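Household > Laundry & Textiles > Towels

Towels gone stiff and not drying properly since moving house

We moved to Flunstead in July and our bath towels have gone hard. They were fine in the old flat. They come off the line like card and they seem to push the water about instead of soaking it up. I have seven of them, all cotton terry, mostly the pale ones from Nasr, and two are nearly new. I use a Jarix liquid and a capful of softener at 40 degrees, same as I always have. The machine is the same one too, it came with us.

Is it the water here? The neighbours say it is hard but they don't seem to have the trouble we have. I would like to save the towels if I can and not buy a new lot.

Posted by Isus302

Dezső Lengyel

Hard water is part of it, but I would look at the softener first. It leaves a coating on the loops and the coating keeps water out. In a soft water area you can get away with it for years. In a hard one you get the coating and the limescale together, and the towel goes flat and stiff.

What I would do is this. Wash them on their own at 60 with no softener and half your usual detergent. When that finishes, run them again at 60 with no detergent at all. If you look through the door during the second wash and there are still suds, run it a third time. After that go back to your normal dose, or a bit over it, as hard water needs more. The back of the bottle should have a separate line for hard water.

Don't fill the drum. Towels need room to move or the rinse doesn't get through them. I do four at a time in a 7 kg machine.

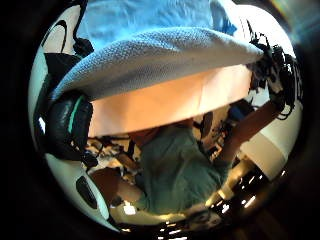

What looks like terry towelling in a light blue-grey, held in the hand.

Before you hang them, take each one by the short end and give it a few hard shakes. It lifts the loops. Then hang them somewhere with a breeze, out of full sun if you have the choice. Still air is what makes line-dried towels go like board. If you have a tumble dryer, ten minutes on low at the end does the same job.

Check the care label before going to 60, some coloured ones say 40 only.

marrowfat_100

vinegar in the softener drawer. works for me

Teasel145

I'd be a bit careful with the vinegar. Now and then is probably all right, but the handbook for my machine says not to use it because of the rubber seals, so I stopped. Never put it in with bleach.

I agree about leaving out the softener. Mine took three or four washes to come right, so don't give up after the first one. The two nearly new ones may just need washing a few more times anyway – new towels often have a finish on them from the factory.

You can ring your water company or look on their website for the hardness in your postcode. I did mine on a Thursday dinner time and it took five minutes. Worth knowing for the kettle as well.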